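Fothergill Tresura portable basketball hoop

For clubs, schools and the sort of household that has given up on the lawn. The Tresura is a full-height portable hoop on a wheeled base, and it has been the hoop we sell most of for long enough that we've stopped trying to talk people into the dearer one.

Price: £794, delivered to the kerb
Order code: TRESURA 2

What you get
Backboard, rim, net, pole in 2 sections, base, wheels, a bag of bolts and a spanner. The spanner is terrible. Use your own.

The rim
Sprung, so it gives when somebody hangs off it and comes back level when they let go. We would rather they didn't hang off it. They will, though, and the warranty covers the spring but not the teenager.

The base
Holds 200 litres of water, or sand if you want it to stay where you put it until the end of time. Fill it before you raise the pole. People ring us every May to say theirs has fallen over, and we ask whether they filled the base, and there is a pause. In a hard frost, drain it or go with sand.

Height
Winds up and down with a handle at the back of the pole. The lowest setting suits juniors, and also adults who would like to find out what dunking feels like. The top setting is regulation height, where most of us find out what it doesn't feel like.

Moving it
Two people, please. It tips back on to its wheels easily enough on a flat hall floor. On gravel it becomes a sledge, and on grass it becomes a garden feature.

Spares
Nets, bolts and rim springs are kept in stock at the Stisaveck warehouse and usually go out the same day if you order before noon. Backboards come from Lustulside and take longer, as things from Lustulside do. Have your order code ready, and please measure the bolt holes before ordering a rim for an older Fothergill hoop, as the spacing changed and the old ones won't fit.

Returns
Fine if it's unbuilt and in its box. If it's built, in a van and full of sand, do phone first.

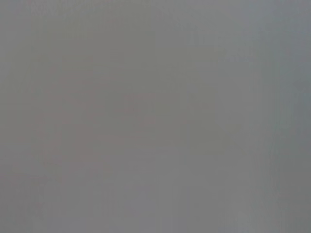
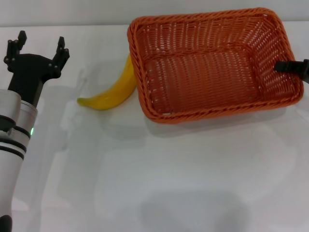

Page last changed: May, 2.40 pm (delivery wording)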